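August 5, 2024

Jodik menu text, second pass. Reinserted the script with Ilir's shorter lines and the shop screen no longer overruns the box. The font table still has no pound sign, so prices show a blank tile. Pointer block moved to 3800, old one left in place for now.
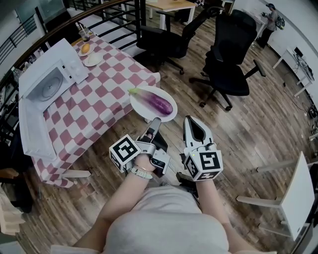
Save screen next. Two strings there are drawn as graphics and need redoing by hand. Ilir Nikolaidis has the tiles from the Ukine patch and will send them over. Tested 60 lines in the emulator, 4 with wrong line breaks, all in the Hastetti chapter. Not tried on the console yet.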